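# Packing a toy kitchen so it survives to the next round

Toy kitchens breed. You start with a plate and a plastic strawberry, and by April there's a colander in the bath and half an orange under the couch. I've packed ours away for every move and every school holiday, and the method below takes 16 minutes if the kids are out and the rest of your life if they aren't.

## What you need

- one lidded tub (mine's a 50 litre Osard, any tub will do)
- a bench or table you can cover completely
- a tea towel you don't love
- masking tape and a marker

## Steps

1. **Tip everything out.** All of it, on one surface. Sorting inside the tub is how you end up with a tub you can't close.
2. **Pull out the real stuff.** Grown-up bowls and sauce bottles migrate. Check every bottle before you decide it's pretend – I once packed a full one and found out in Lavonport, on the good rug.
3. **Match the halves.** Cut fruit goes together or goes in a zip bag marked "orphans". Give the orphans 3 months.
4. **Wipe as you go.** Warm water, a drop of detergent, a proper dry. Anything with holes in it will hold water out of spite.
5. **Nest the big pieces.** Colander first, bowls inside it, fruit inside the bowls. Plates stand on edge down the side of the tub.

Step 5 is where people get ambitious. They try to nest by colour, because a mint bowl looks so right with a mint colander, and then the blue one is left over with bananas in it and everybody's upset.

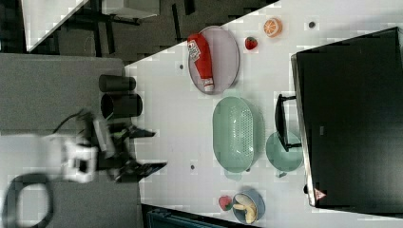
Nest by size and let the colours fight it out.

6. **Deal with the appliances last.** Anything boxy with a handle travels in its own carton. Tape the door shut, and don't use the inside as storage, however tempting. You will forget, and the strawberry will be gone until Zumville.
7. **Label the lid and one side.** "Kitchen" isn't enough. Write "TOY kitchen", or someone will open it on moving night looking for the kettle.

## If the lid won't shut

Take out the plate. It's always the plate.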